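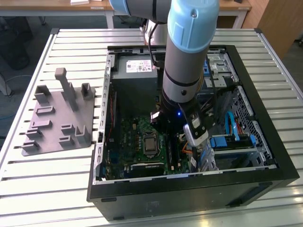 The tower on its side, side panel off, processor and drive cages in reach.

How to take the memory out of an old desktop

Shut down the computer, pull the power cord and press the power button for three seconds. Lay the case flat and remove the side panel. Touch bare metal of the case before you touch any board.
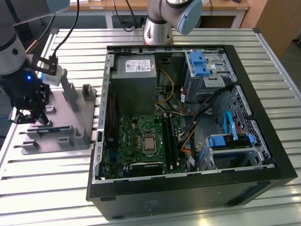 Memory modules are held by small clips at the ends of the slot. Before you open the clips, make free space for your fingers. In this tower the long black modules stand to the right of the processor, and an orange and black cable bundle comes across from the drive bay side, so move such cables gently and do not pull on the plugs. Press the clips outward, then lift the module straight up by its edges. Put it in an antistatic bag and write the slot number on the bag.

Written by Margit Dobos, 2026-07-04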